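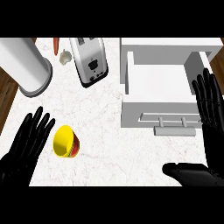 Zulmira Bastos: Did you restart the sync helper after you changed the store, or only the app? Those are two separate things in Tisteo and the second one keeps the old settings until you kick it.

Only the app! OK, that might be the whole problem, but I'd already typed up everything below before your reply came in, so I'm leaving it here for the record (and because it took me most of my lunch).

Ticket: grocery list keeps duplicating items and moving them to the wrong aisle
Opened: 2026-07-02
App: Tisteo, the desktop version plus the one on my phone
Status: open

What's going on

I keep one shared shopping list for our house. Three of us add to it, and I do the actual shopping, mostly at Stubbs because it's on my way home. The list is supposed to sort itself by aisle so I can go through the store front to back. It did that beautifully all winter. Then I switched my default store from Gerora to Stubbs, and since then two things happen.

First, anything I type on the desktop shows up twice on the phone. Garlic, garlic. Carrots, carrots. If I check off one, the other stays, and if I delete one, both go away - so I've come home without garlic more than once.

Second, the aisles are still the old ones from Gerora. Stubbs has bread way in the back by the dairy case and Gerora has it right at the door, so the app sends me to the front of the store for bread and then all the way back again for milk.

What I tried, in order

1. Closed the app on the phone and opened it again. No change.

2. Signed out and back in on both. The duplicates were gone for maybe an hour and I got very excited. Then my sister added paper towels from her phone and everything doubled up again, including stuff I'd bought already.

3. Deleted the whole list and made a new one called "Groceries 2". This one was dumb of me, I lost all the notes on the items (which brand of rice my dad will eat, that kind of thing). The new list had 15 items on it when I typed it in. Phone said 30.

4. Turned off "Suggest from history". I thought it might be adding back old things. Nope, same doubles, and now I have to spell out everglaze polish or whatever by hand, so I turned it back on.

5. Set the store to Gerora, saved, then set it back to Stubbs. The store name at the top changes right away but the aisle order doesn't move at all.

6. Checked the app for updates. It says I'm current on both.

7. Cleared the cache on the phone only. The list took a very long time to load and came back exactly as bad.

Other stuff that may matter

The desktop is old and I have it set never to sleep. Our internet goes through a Tosaneck router, the squat one, and I did change the wifi password in October, but the list worked fine for months after that so I don't think it's related. My dad's phone never shows duplicates. He also never adds anything, he just calls me from the kitchen.

Zulmira Bastos: Your dad's phone is a useful clue. If his copy is clean then the doubles aren't saved on our end, they're being made on your devices. Please quit the helper on the desktop (little basket icon by the clock, right click, Quit), wait until the icon is gone, then start Tisteo again. Don't touch the phone while you do it.

Did that. The icon took its time, I had to go and refill my coffee. When Tisteo came back up it asked me "Use layout for Stubbs?" which it had never asked me before. I said yes. Aisles are right now! Bread is in the back where it belongs.

Still seeing doubles, though fewer. There are 11 things on the list and 2 of them are repeated, the eggs and the dish soap. Both were added from my sister's phone.

Zulmira Bastos: Good, that's the layout half fixed. For the other half, is your sister still joined to the first list, the one you deleted? If she is, her phone may be sending everything to both.

I just called her. Yes! She has "Groceries" and "Groceries 2" and figured the first one was for the regular things and the new one was for extras. Perfectly reasonable, I never told her anything. She's at work and doesn't want to mess with it on her break, so she'll leave the old one tonight.

One question while I wait - is there any way to get the item notes back from the list I deleted? I can redo them, it's mostly the rice and the cat food, but if they're sitting somewhere I'd rather not.

Zulmira Bastos: Deleted lists can be brought back from Settings, then Lists, then Recently removed. Have her leave the old one before you restore anything, or you'll be right back where you started.

Got it. I see it in there with the notes still attached, the rice one too. I'll wait for her tonight, restore it, copy the notes over, and post here after my next trip to Stubbs. Please leave the ticket open until then.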